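Finding the edge of a black garment: questions for the Hesano cloth group

The cloth handling group at Hesano has spent most of the past year on a narrow problem: getting a two-finger gripper to find a graspable edge on a garment that has no fixed shape. Its latest result, from a method the group calls Iltia, was released as a short report in June. We spoke with the lead engineer on the project, who asked to be identified by role only.

The starting point was a failure. An earlier policy, trained on garments laid out on a plain grey table, did well on that table and poorly in any house. "It had learned to separate cloth from table," the engineer said. "Once the thing under the garment was also cloth, it would close on whichever layer had the stronger contrast. Usually that was the wrong layer."

Iltia changes the training data more than the network. Demonstrations are recorded with a hand-held gripper that carries its own camera, so the person doing the task sets the motion and the recording has the same viewpoint the robot will have later. The group took the tool into ordinary rooms and worked on beds, couches and rugs, with the covers left as they were.

Each demonstration is labelled at two points: the moment the fingers commit to a grasp, and the moment the cloth is released. The engineer described this as the dullest part of the work and the part that mattered most. "The commit label is where we argued. If you put it too late, the model waits for contact before it decides anything, and by then the lower layer is already between the pads."

Labelling was done in Stostik, an in-house tool that plays the recording alongside finger width. Two people labelled every clip separately. Where they differed by more than four video frames, the clip went back for a third reading.

Dark garments were given their own split in the test set. Black cloth offers few cues away from its seams and hems, and the camera's exposure tends to follow whatever bright material is nearby. The hardest pairings put a plain dark garment over a busy print.

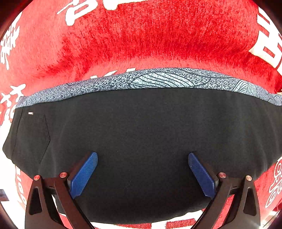 Gripper camera view: black garment on a red printed textile, with the blue finger pads over its lower part.

On that split the group ran 64 trials with backgrounds held out of training. The report counts a trial as successful only if the top layer is lifted alone and held until the arm stops. Asked why the report leads with failure types and leaves the success rate to a table, the engineer said the rate depended too much on which covers were chosen. "Change the blanket and the number moves. The kinds of error stay put."

The commonest error was a double grasp, where both layers came up together. The next was a closure on a fold inside the garment, which lifts cloth but is no use for folding it afterwards.

A comparison on the Asfaw arm, using the same weights and a different wrist mount, is under way. The engineer would not predict the outcome. "The camera sits lower on that mount - the fingers cover more of the cloth. We may have to record again."

The group has no plans to add a force sensor this year. It does intend to release the labelled clips, with the third readings kept as a separate file so that other labs can see where the labellers disagreed.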